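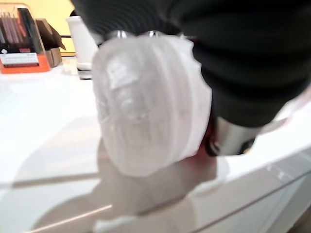 From: Maeve Kavanagh
To: hamska-data
Subject: Re: What counts as a good episode?

Ramanauskas asked three questions at the end of April and has been very patient about the silence. I'm putting his message back in full so the people who joined since then can see what we're arguing over. My answers come after it, in an order of my own.

-- Original message from Ramanauskas --

Hi all,

I have been through the first batch from the kitchen setup and I would like some rules before we record any more. At the moment each operator seems to have private rules, and I can tell who was driving by how fussy the grasp is.

First, when does an episode start? Some files open with the hand already at the object. Others open with the arms parked and stay that way for so long that I went and checked the recorder hadn't frozen.

Second, what do we do with a fumble? If the hand closes on nothing, backs off and tries again, I have been cutting out the first try. Maeve has been leaving it in. We can't both be right, or if we are then the policy is going to learn something strange from us.

Third, do the wrist views have to be readable? Plenty of what I see from them is glove, with a bit of blurry plastic if I'm lucky. I am tempted to drop every episode where I can't name the object from the wrist view alone.

I would also like it noted that Bovum still sorts the episodes alphabetically by task name, so "put away (new)" comes after "put away (new) (final)". I don't know whose idea this was. I have suspicions.

R.

-- End of original message --

The suspicions are correct, and I've renamed them.

I sat down with the batch again, all 81 episodes of it, with the head view and both wrist views running side by side. It took much longer than I'd told people it would. These are my notes as I wrote them, tidied a little where I'd been rude.
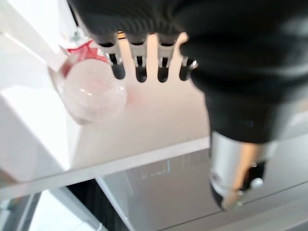 Karnus, Jun 4, 2023

Start and end. An episode starts when the first arm moves with intent and ends when the hand has let go and cleared the object. I know "with intent" isn't something a script can check. What I've been doing is finding the first real movement and keeping 8 frames in front of it. Parked arms teach the policy to park, and it already has a gift for that. If a file opens with the hand at the object, mark it "partial" and leave it in the folder. It's still useful for the grasp model, and it can't hurt the others if the tag is there.

Fumbles. I still say leave them in, with one condition: the recovery has to be in the same episode. A hand that misses, opens, shifts over and tries again is showing us the part we're worst at. If we cut the miss we get a beautiful set of first-time grasps and a robot that has no idea what to do after its first disappointment. What should go are the ones where the operator gives up and somebody resets the object by hand. I found 15 of those. They are in "rejects" and can stay there until we want to train something to sulk.

Ramanauskas, you were right about one thing here. A miss followed by a long pause while the operator thinks is no good to anyone. Trim the pause and add a note to the episode. Don't trim the miss.

Wrist views. Please don't drop these! I had the same reaction when I first opened them (mostly black sleeve, then some highlights, then something pale and out of focus that might be a bottle), but the views aren't there for us to name things with. The head camera does the naming. The wrist view carries how near the fingers are and which way they're coming in, and you can get that out of a very ugly picture. The two kinds of view disagree about what's interesting, and I'd like to keep the disagreement. The test I'd use is whether the fingers or the held object show up at all during the approach. If it's all sleeve from start to finish, flag it and I'll look at the mount.
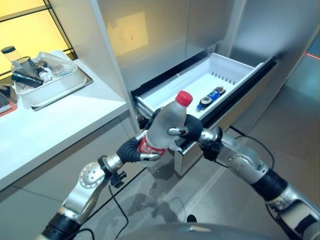

Phase labels are the thing I actually wanted to write about, and since I've got you all here I'm going to. We have "reach", "grasp", "move", "place" and "release", applied to the episode as a whole, and this falls apart as soon as both hands are working. Is it one grasp or a pair of them? In the two-handed bottle episodes there are moments with the left hand low on the bottle and the right hand around its middle, the open drawer right behind, and I've seen that labeled "grasp", "move" and, in one file, "place", which was hopeful. I want labels for each hand separately. Left gets a track, right gets a track, and when both are in contact with the same object we add a "shared" flag on top. For the place phase I'd like everyone to write down what is already in the bin, too. A can lying on its side toward the right is a different problem from an empty bin, and right now the label file says "drawer" for both. If you need something fixed to judge position against, use the row of slots in the back wall of the bin. 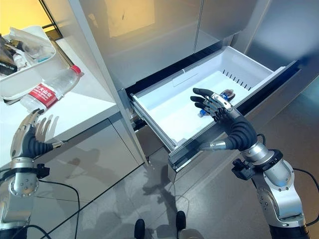 Idle hands need a label as well. When one arm is at work in the drawer and the other is just hanging about by the counter, the second one currently gets no label whatsoever, and the loader fills the gap with whatever came last. So we've been telling the model that the left hand spends a great deal of its time placing things it isn't holding. I propose "wait" for a hand that's open and not touching anything, and I'd ask people to use it even if they feel it reflects badly on the operator.

Same goes for small bottles where the fingers close around most of the object. If you can only see the cap, label the object from the task sheet and tick "hidden". Don't guess from the cap color. I guessed from the cap color and had to redo an evening's work.

Still open:

Whether the counter clutter should be listed per episode or once per session. I lean toward per session, because I've met us.

Whether "release" begins when the first finger opens or when the last one leaves. Ramanauskas has opinions on this and I'd like to hear them in fewer than 2 pages.

Who is going to relabel the old batch with separate tracks. I'll take the two-handed ones. The rest are up for grabs, and I will read silence as enthusiasm.

Maeve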